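Flatosdale Home Forum > Desks and Tables > Two mats or one big one?

tipoki_9
My table is orange-brown wood and shows every mug I have ever loved. One giant desk mat costs more than the table did. Has anyone put two smaller ones side by side and stayed sane?

Kenumau
Did it in January. Two dark gray ones, pushed together. The seam bothered me for 5 days and then I got a life.

bestetti877
Strongly disagree. A pen will find that seam. So will crumbs, and then you're lifting mats on a Sunday with a butter knife. Buy the big one and eat soup for a week.

Kenumau
2,756 posts on this forum and you still eat over your desk.

bestetti877
It's called lunch.

tipoki_9
Well, I went with two. Rounded corners, gray on gray, wood still showing along the front. I put the seam right of center so my writing hand could complain about it. The open cardboard box on the left is the new filing system, with something yellow under it for glamour.

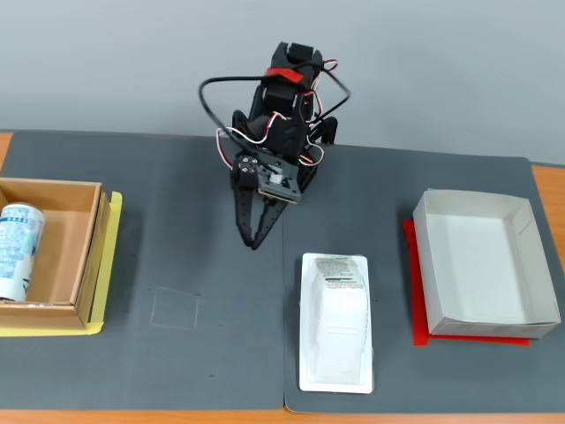 Marrowfat
Tape the seam from underneath. Cloth tape, one long strip, press it flat with a spoon. Mine has held through two moves and a cat.

bestetti877
Tape leaves goo on wood. Enjoy your goo.

Marrowfat
It goes on the mats, not the table. Read slower.

tipoki_9
Going to buy tape. Will also be looking at real trays, before the box becomes permanent.

Kenumau
It's already permanent. Mine turned 9.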